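Open day at Skandden

June 3, 2021

I've been meaning to get over to the Skandden workshop since January, when they first put the notice up, and yesterday I finally did it (two buses and a long walk up from Drusmont, but never mind!). They were letting people in 8 at a time, so there was a bit of a queue in the yard, and I got chatting to a lovely couple who had come all the way from Flistel just to see a robot arm up close.

I don't know what I'd pictured – something bigger and noisier, I suppose, like in a car factory. We had a good long talk about how much of the job is measuring and fixing things down before an arm does anything at all, which I found oddly cheering, as it's just the same with putting up shelves. I asked far too many questions and they were very patient with me. I'd go again tomorrow if my knees allowed it.

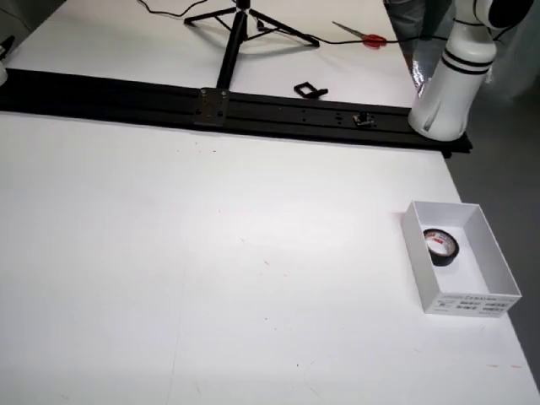
The robot arm's table, with the long black rail, a tripod and a roll of tape in its box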